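*Last changed: October 2024*

# Teaching the arm to hold a plastic part by remote control

I wrote this page for people who join our bench at Plustulier and must record their first demonstrations. It explains how to show the robot one small task: go to a plastic part, close the fingers on its upright bar, and lift. I made most of the mistakes myself, so the page is also a list of them.

You need the arm with the two-finger gripper, the small camera on the wrist, the hand controller, and the recording program, which we call Bondero. If you have not driven the arm before, ask Othmane El Ouafi to stay with you for the first tries.

## Before you start recording

1. Switch on the arm and let it go to its home position. Keep your hands away from it during this time.
2. Open Bondero and choose a new session. Write your own name in the field "operator". Please do not leave the name of the last person.
3. Check that the picture from the wrist camera is moving. Pass your hand slowly before the lens. If the picture is late or stands still, close the program and open it again.
4. Set the speed limit of the arm to 20 per cent. You can go higher when you have some experience, but I still use 20 for this task.
5. Place the part on the white surface, with its bar where the gripper can come to it from the front.

Drive the whole movement two times without recording. Your hands need to remember which way is forward, especially after a pause or after lunch.

## The approach

Bring the gripper to a place some distance before the part, with the fingers open. Stop there. From this point look more at the camera picture than at the arm itself. This felt strange to me in the beginning, but the robot will learn from that picture and not from your eyes. If you can do the task from the picture only, then the information it needs is probably in it.

Now turn the wrist until the bar stands upright between the fingers. Do the turning first and the moving second. When I did both together, I arrived with one finger too near, and I had to correct at the last moment. The robot later copied these corrections also where they were not needed.

Go forward slowly. In the last part of the way, the bar should stay between the two black finger tips and the side arm of the part should stay above them. If you come too high, a finger can push against the side arm when you close, and the part turns away.

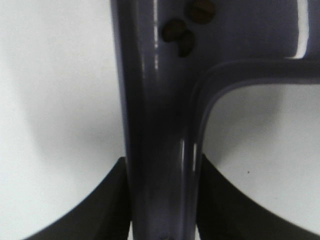
*Reading time for the whole page: 10 minutes*

At this distance the part fills a large piece of the view, and it is easy to lose the feeling for where you are. I use the rounded inner corner, where the side arm leaves the bar, as my mark. It is a good mark because its shape is clear. The bright streaks on the plastic are a bad mark. They are reflections, and they travel along the surface when the camera travels, so if you steer by them you will slowly go to one side.

The small brown spots near the top of the bar are also easy to see, but I do not steer by them. Another part will not have the same spots in the same place. Leave them as they are during a session. If you wipe the part in the middle, the first half of your recordings will look different from the second half. Clean it before the session or after.

## Closing and lifting

When the fingers are on both sides of the bar, stop moving and wait for a short breath. Then close with one smooth press of the trigger. Do not open and close again to "feel" the grip. If the grip is bad, finish the recording, mark it as failed and start a new one.

Lift straight up and hold the part still in the air. Then put it down, open the fingers fully, and go back the same way you came. Press stop only when the gripper is clear of the part – if you stop earlier, the end of the movement is missing and the recording cannot be used.

## How many, and how different

We collect 65 good recordings for one part. I do them in groups of 10 and rest between the groups, as my hand becomes careless without my noticing it.

After each recording, move the part a little or turn it a little. In September I forgot this and recorded a full afternoon with the part in one place. The robot learned that place very well. When Bouchra Fawzy moved the part by the width of a finger, it closed on air.

## If something goes wrong

**The fingers close but the part slips down.** The grip is too near the tips. Go a little more forward before you close.

**The arm shakes near the part.** Your hand is probably tired, or the speed limit was set back by a restart. Check the limit first.

**The picture becomes suddenly darker or lighter.** The camera is adjusting itself. Ask Shahab Kazemi how to lock the exposure, and throw away the recordings where it happened in the middle.

**You pressed stop too early.** Delete the recording at once, while you remember which one it was.

When the session is finished, send the arm home, save, and copy the folder to the shared disk under the name of the part. The next page, by Ettore Cocco, explains how to check the recordings before training.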